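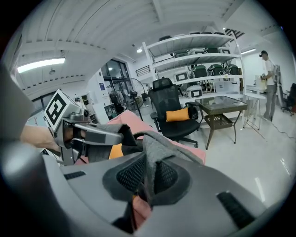
Nona Rooms, gallery 357: Colors and soft things in the white room, Julholm

Welcome to the gallery about the white room. Many of you know it already from the older pages, when it had only the shelf and a lot of echo. Now it has colors. I wanted to put it on a page of its own before the autumn pages begin, and to write down a few things about the furniture and the fabrics, which I often get letters about.

The room belongs to the ground floor in Julholm. The walls are white, the floor is light gray and shiny, and the light is strong from morning until late afternoon. Such a room is easy to keep clean but it is not easy to make it friendly. In the first months we tried to do it with paint samples. I had a whole envelope of them, and every sample looked good in the shop in Fultau and too dark at home. After that we left the walls alone and decided that the colors must come from things which a person can lift and carry away.

I have written this page in parts, one part for each thing. You can read them in any order.

The pink

Pink was the biggest decision. I was afraid that it would look like a room for a child, and I asked for fabric samples two times before I said yes. I kept the samples on the windowsill for a week and looked at them in the morning and in the evening. In the morning the pink is cool and a little pale. In the evening it becomes warmer and then I like it best.

For the care of it: I brush the fabric with a soft brush, always in one direction, and I use the vacuum cleaner with the small head for the places where the cushion meets the armrest. Crumbs go there. Coins also. I do not put liquid soap on it. If there is a spot, I take a white cloth with cold water and press, and I wait until it is dry before I judge the result. A colored cloth can leave its own color behind, and I learned this on another piece of furniture which we do not have any more.

The gray knit

Gray knit is my favorite material next to pink. It is quiet and it takes away some of the sweetness. Heather gray, the kind with lighter and darker threads mixed together, is also very forgiving with dust and short hairs. Plain gray shows everything.

We wash gray knit things in Kombo, the wool soap in the flat bottle, with lukewarm water. I do not wring them. I roll them in a towel, press with my knees on the towel (this looks foolish but it works well) and lay them flat. Small pieces, such as socks and gloves, go in the same water after the large pieces. When they are dry I fold the small ones by hand, one inside the other, and they go in the basket in the hall. My handwriting on the label of that basket is already not readable, and I must make a new one.

The office chair

The chair is black mesh with a tall back, a headrest and armrests, and it has wheels. It is not a beautiful chair, I know this. I have received more opinions about this chair than about all the other furniture in Julholm. Some people wish me to hide it in another room. But I sit in it when I write these pages and my back is thankful.

A cushion stands against the backrest to make it softer for the eye. It moves often between the chair and the sofa, and I have given up to say which place is the correct one. When you choose a cushion for a mesh chair, take one that is not too thick, or else you will sit on the front edge of the seat and your knees will complain. The wheels run very easily on the shiny floor. We thought about a rug, but wheels and rugs are not good friends, so the floor stays as it is.

The small table

Square, with a dark glass top, thin legs, and a woven shelf below. I bought it for the woven part. It is the only thing in the room which looks like it was made from a plant, and it helps very much against all the white. The glass shows fingerprints from every visitor. I clean it with a dry microfiber cloth and sometimes with a drop of vinegar in water. The woven shelf I clean with a dry paintbrush, the wide kind, which gets between the strands where a cloth only pushes the dust around.

Do not put a wet flower pot on a woven shelf. The ring does not come out. I keep my plants in the kitchen since then.

The white shelf

The tall shelf is white metal, with four levels, and it stands against the back wall. Dark green and white appliances live on it. I did not plan this color together with the pink, the appliances were there first, but dark green beside pink is a combination that I now see in magazines and I am a little proud. They are placed side by side in rows. I like to have the same things together, it makes the shelf calm even when it is full.

If you have a similar metal shelf, please fix it to the wall at the top. Heavy things should go on the lower levels, and this is advice which I give more often than I follow. Once in a season I take everything down, wipe the shelves with a damp cloth, and put everything back. It takes me one long afternoon with the radio on.

The cushions

Now the part that gets the most letters. The fried egg is a plush pillow with a white part that has a wavy edge, and a round yellow yolk. It lies on the front of the pink sofa. Guests pick it up before they say hello. The small mustard-yellow pillow beside it was chosen to go with the yolk, and the cushion on the chair repeats the same color in the back of the room. This is an old advice for decorating: use a strong color in more than one place, and let the eye walk between them.

The egg may be washed by hand only. The edge loses its shape when it is dried hanging, so I lay it on a towel and turn it in the evening.

Pink sofa with the egg and the small mustard pillow, gray knit in front, mesh chair and glass table behind. Julholm, in October.
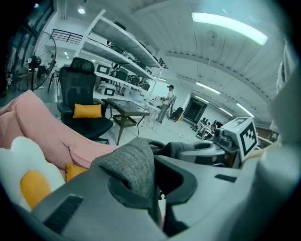 One reader wrote to me that mustard is too heavy beside pink, and that a pale lemon yellow would be better in a room with so much light. She has tried both in her own living room and the mustard ones went to her sister. I have thought about it. In a darker room I would agree with her, but on a white wall the lemon color disappears for me, and I also do not want that the egg becomes the only strong yellow. Maybe I will borrow a lemon cushion in spring and try it for a week.

Some short answers to other letters

The fabric shop in Fultau is still open, but it has moved to the street behind the station. They cut samples for free if you ask before noon.

The egg pillow was a present, therefore I can not tell you the price or the shop.

For inner cushions I prefer a filling which can be washed. Feathers are nicer to sit against, but they come out through the seams and then they travel over the shiny floor into every corner.

No, the sofa cover can not be removed completely. Only the seat cushion has a zipper, and the zipper is on the back side where it is hard to reach.

If you would like to use a text from this page on your own page, please write to me first and mention Nona Rooms. The next gallery will be about the hall and the baskets, if I finish the labels.

Gallery 357, Nona Rooms. Back to all galleries. Previous: The kitchen window. Next: The hall in Julholm (in preparation).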